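Westerberg Opens Simulation Lab to Visitors, Shows Two-Arm Household Robot Software

PLARNACH – September 13, 2022 – Westerberg, a developer of control software for two-arm mobile robots, held an open day at its Plarnach simulation lab for equipment makers, care housing operators and engineering students. Visitors followed live sessions of Irnier, the company's simulation package for household tasks, and took turns at the operator station.

The sessions were run in a furnished bedroom model. Operators drove a two-arm robot through the room from the robot's own viewpoint, with further views available from the wrists. All motion was computed with the same joint limits and controller settings used on the physical machine.

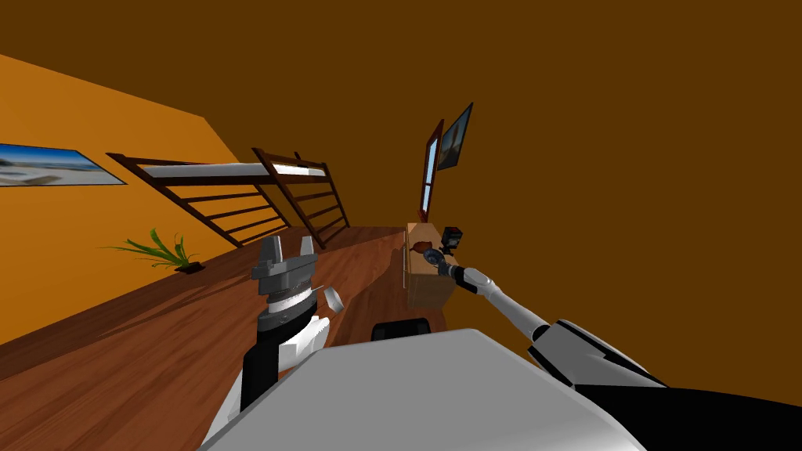

Irnier bedroom model from the robot's viewpoint, with both arms extended and a wooden cabinet ahead.

The bedroom is one of 116 room models in the current Irnier library. Each room can be loaded with different furniture positions, wall colors and lighting. Westerberg uses these changes to test whether a control policy still works when the room differs from the one it was trained in. The library now holds 3,000 recorded operator runs, of which 1,160 involve both arms.

"A bedroom is harder than it looks," said Bendik Wallin, head of simulation at Westerberg. "The furniture is low, the gaps are narrow and the arm often blocks the main view. We wanted visitors to try that themselves before we showed them any charts."

Wrist views were a main topic of the afternoon session. A view fixed near the gripper keeps both fingers visible during an approach, but it turns with the wrist and can leave the operator with a tilted picture of the room.
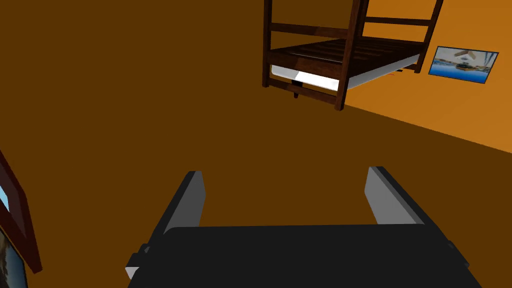 Irnier therefore records wrist and head views on a shared clock, together with joint positions and gripper opening. Recorded runs can be replayed at any speed, stopped at a chosen step and restarted with a different controller. Riku Oshima, who leads operator training, showed how a run can be split at the point where the operator changes from driving to reaching.

"New operators tend to stay with one view for too long," Oshima said. "In training we ask them to name the view they need before they move the arm."

Westerberg also gave a short briefing on Ernow, its export tool for recorded runs. Ernow writes synchronized files for use in outside training software and checks each run for missing steps. Some 699 runs have been exported with the tool since February. A version with batch export is in testing.

Slides from the briefing are available to registered visitors on request. Requests for lab visits should be sent to the Westerberg press office in Plarnach and should state the size of the group.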